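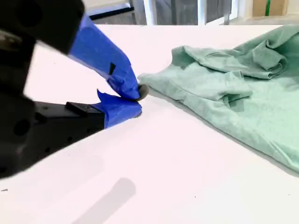

Blue tape on the fingers, green T-shirt on the table.

How Does a Car Know When to Stop?

Have you ever been riding along when the driver spots a red light, presses a pedal, and the whole car slows down as smoothly as can be? A family car can weigh as much as a hippo, and one foot can stop it! That is a pretty amazing trick, so let's find out how it works.

It starts with a squeeze

Think about your bike. When you pull the brake lever, two rubber pads pinch the rim of the wheel. The rubbing slows the wheel down. Scientists call this rubbing friction, and you can feel it right now if you press your palms together and rub them fast. Feel them getting warm? Your moving energy is turning into heat.

Most cars do the same thing with a shiny metal plate called a disc. The disc spins along with the wheel. Next to it sits a clamp called a caliper, which holds two brake pads, one on each side. When the driver pushes the pedal, the clamp squeezes the pads against the disc, and the wheel slows down.

But how does the push get there?

The pedal is by the driver's foot, and the wheels are way out at the corners of the car. The secret is a liquid! Thin pipes full of brake fluid run from the pedal to the brakes. Liquids hardly squash at all, so if you push on one end of a full pipe, the other end pushes too, right away. Cars also have a helper called a booster that makes the driver's push much stronger.

Why cars can't stop right away

Even great brakes need room. First the driver has to see the danger and move a foot, and the car keeps rolling the whole time. Then the brakes have to do their job. The faster the car is going, the more energy there is to get rid of. Here is the really surprising part: if a car goes twice as fast, its brakes need four times as much distance to stop it!

Rain, snow and ice make the road slippery, so the tires can't grip as well. On a snowy February morning a car may slide a long way. So wait until cars have come to a full stop before you cross.

Try it yourself!

You need a toy car, a ramp made from a big book, and 3 things to roll onto: a bare floor, a towel and a piece of cardboard. Let the car go from the top of the ramp each time, without pushing it. Measure how far it rolls. Which one has the most friction? Now make the ramp steeper and try again!

Words to know

Friction: the rubbing force that slows things down.
Disc: the metal plate that turns with the wheel.
Caliper: the clamp that squeezes the brake pads.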